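Drusano Teardown Cell: Maintenance Meeting
Tuesday, February 13, 2018
Present: Carleen Trevaskis (chair), Obed Sarpong, Alby McKinnon, Isla Hollis (minutes)
Apologies: Damian Pichler

1. Previous minutes
Accepted with one correction. The spare finger pads were ordered by Alby, not Obed.

2. Gripper
Obed reported that the gripper stopped short of full close on job 1062 and again the next morning. He took it off the arm, cleaned the linkage and put it back with new screws in the left plate. He wants the screws on both plates checked for tightness every Monday before the first job. Agreed. Alby to add it to the cell checklist.

Pads: the current pair has done 92 jobs. Isla asked if we should change them on a fixed count. Obed would sooner go by wear. Left open until the spares arrive.

3. Reach into desktop cases
Alby has retaught the approach for tower cases. The fingers now come in almost closed, next to the power supply, and open only once they are past the drive cage. Speed inside the case stays at 26 percent.
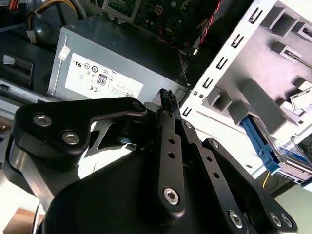
Wrist camera, teardown cell. Photo: Alby McKinnon

Carleen asked about loose supply cables. Alby said the path keeps clear of the main bundle, but thin single wires are still a worry and the operator should tuck them back before pressing start. Obed asked for that step to be in the written procedure. Agreed.

4. Wrist camera
Calibration takes up to 6 minutes and is being skipped on late shifts. Carleen will speak to the shift leads. Damian to be asked if it can run at power-up.

5. Actions
Alby: checklist and procedure changes
Carleen: shift leads
Isla: chase Zodness for the pad delivery date
Damian: calibration at power-up

Service contract with Jimgate held over to the next meeting.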